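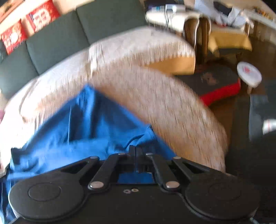
Boiler relief valve drips when the heating is on, gauge goes up to 30

Posted by Yara Hattar, 27th October
Category: Heating > Hot water boilers and baseboard

Hello everyone. We moved this year to a house with a gas boiler and hot water baseboards, and it is my first time with such a system. Before I always had warm air from the ceiling. The boiler is a Wumorer, I do not know the exact age of it. The house is 3,000 square feet on two floors, with one zone for each floor.

In the morning, before the heating starts, the gauge on the boiler shows 12 psi. When both zones are calling for heat, the needle climbs slowly and after a while it is at 30. Then water comes out from the pipe on the side, the one that ends close to the floor. It is not a lot, perhaps a coffee cup. When the boiler cools down, the needle is back at 12 and the next evening it is the same again.

I put a bucket under the pipe. A neighbor told me to close this pipe with a plug, but it did not sound right to me and I did not do it. I also bought a new relief valve, which is still in the package. Should I install it first, or am I looking in the wrong place? The expansion tank is the small steel kind that hangs under the pipe, gray, with a tire valve at the bottom.

Thank you in advance, and excuse me if some words are not the correct ones.
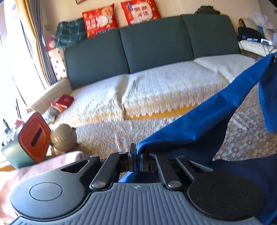 Is it safe to run the boiler while I wait for a repair?

For a few days it is usually acceptable if the relief valve opens and closes normally and its pipe is free, but turn the boiler off if the pressure stays near the limit, if the water does not stop, or if the valve is steaming.

Munteanu
Member, wrote:

Please never put a plug on that pipe. You were right not to listen. The relief valve is the last protection of the boiler, and 30 psi is exactly the pressure where it should open. So your valve is probably healthy and the fault is somewhere else.

Water becomes bigger when it is heated. The expansion tank has a rubber bladder inside with air on one side, and the air gives the water a place to go. If the air is lost or the bladder is broken, the water has no place and the pressure goes up fast. What you describe is very typical for this.

How I would check it:

Turn off the boiler and let it become cold. Press the pin of the tire valve on the tank for one second. If water comes out, the bladder is broken and the tank must be changed. You can stop the test there.

If only air comes, this does not yet prove that the tank is good. You must measure the air with no water pressure against it. Close the feed water, isolate the tank if you have a valve for this, and drain the pressure on that side down to zero. Then use a tire gauge. It should read the same as your cold fill pressure, so 12 psi in your case. If it is lower, add air with a bicycle pump, open everything, fill again to 12 and let the air out at the vents.

If it holds for some weeks, good. If you have to pump it again in December, buy a tank. I paid 119 dollars for mine, an Onum, and I changed it myself in one afternoon, most of which was waiting for the draining. For a house of your size please ask the supply store to confirm the tank size, because it depends on how much water is in the system and not only on the floor area.

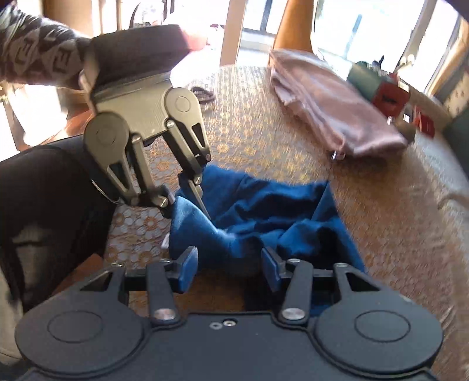 Black and dark gray hand-held grippers

Clovia
New member, wrote:

Same thing at my mother's house. It was the valve. We changed it and no more water. Try the cheap thing first, you already have it in the package.

Reply from Munteanu:

It can be the valve when it drips at 15 or 20 psi. With the needle at 30 a new valve will open too. But Clovia has a point for later: a relief valve that has opened many times can have dirt on the seat and continue to drip a little. I would keep the new one and install it after the tank is solved. Check that the label on it says 30 psi and that its BTU rating is not lower than the rating of the boiler.
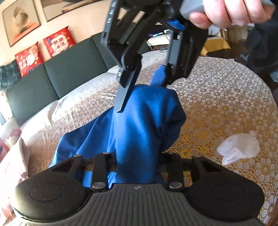

Page 1 of 2

Reply from Yara Hattar:

Thank you both. I pressed the pin this morning with the boiler cold and water came out, rusty, on my sleeve. So I understand the bladder is finished. I have no isolation valve before the tank. Must I drain the whole house?

Reply from Munteanu:

Not the upper floor, if the zone valves and the return valves are closed. Close the feed, close everything you can near the boiler, and drain only the boiler part until the pressure is zero. Some water will still come when you unscrew the tank, so keep your bucket there. Hold the tank from below, because a tank full of water is much heavier than the new one. Put the correct air in the new tank before you screw it in. And ask the store for an isolation valve with a drain, for the next time.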